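Skalero cleaning project: progress report after the open day

2023-07-16

Hello Nadja,

Well, we did it! The open day at Gaduvton is behind us and I'm still a bit hoarse. Doğukan opened with a short talk on why we teach by hand first (you hold the grippers yourself, do the chore, and the recordings go to the robot later), and then people wanted to have a go, which was the bit I'd been hoping for.

Window wiping was the favourite by miles. Gönül showed how to pinch the cloth so it doesn't slip, and how to work along the bottom edge, where the glass meets the rail.

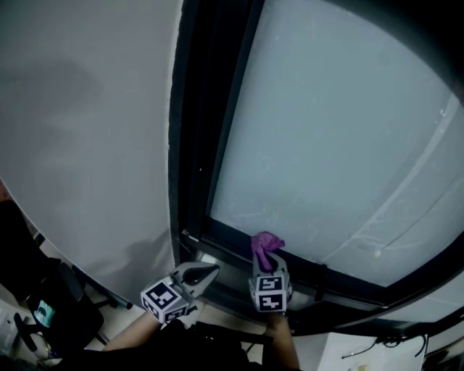
Everett from Tekin asked how many recordings we need before the robot can try it alone. Our target is still 3000, and we've got 1675 in the bag, so we're over halfway (a little behind the plan, I know, mostly down to my slow start on sorting them). Visitors added 50 more on the day, not counted yet as Dela wants to check them first.

Money: we spent 300 of the visits budget, nearly all on printing and lunch. I'd like to move what's left over to spare gripper fingers, if you're happy with that?

Next demonstration is in September, at Pilletti. Do come and wipe a window!

Doğukan will send the spending sheet separately.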